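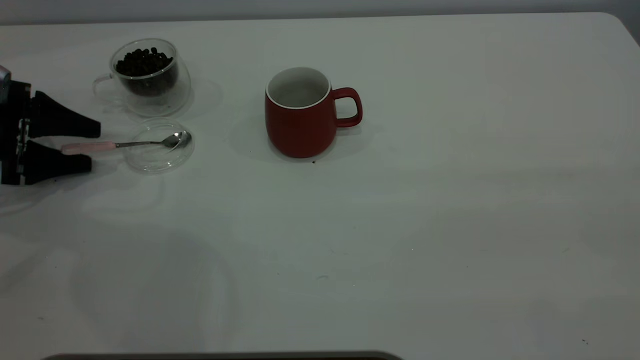
White tabletop with glass items, Brellano.

Progress report to the Laryea Fund, November
Prepared by Bernice Dankwa, Grametti Growers' Support

You asked whether the shade tree grant is doing what we said it would. My short view is that it is too early to say, and I would be wary of anyone who told you otherwise.

We planted 600 seedlings on 20 farms. At the last check 162 were dead, most of them on the dry slope above Ornavora. The nursery blames late rain. I think the holes were dug too shallow, and Esi Mensah, who ran the field visits, thinks the stock was poor to begin with. We have not settled it. Replacements are on order from the same nursery, which I argued against and lost.

The training days went ahead. Attendance was good in the morning and thin after 2 p.m. I don't put much weight on the feedback forms. People were handed them while waiting for lunch, and nearly all ticked the top box.

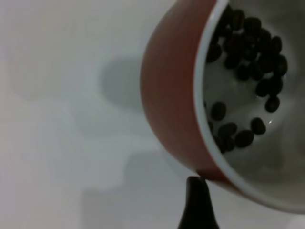 Has the shade made any difference to the coffee so far?
None that we can measure. The trees are knee high, and any change in this season's crop comes from weather and pruning.

A few growers have told us that the beans look better this year. They may be right, but they also pruned hard last winter, and we have no untreated plots to compare. I would like to set some up before the next planting. It should have been in the first plan.

On money, we have spent 90 percent of the planting budget, and the rest will go on replacements. The travel line is over because the Ornavora road washed out and the truck had to take the long way. We are not asking for more at this point.

Before the next report we will recount the seedlings, dig test holes on the slope and get a second price for stock. Esi will send the farm list separately once two missing plot maps come in.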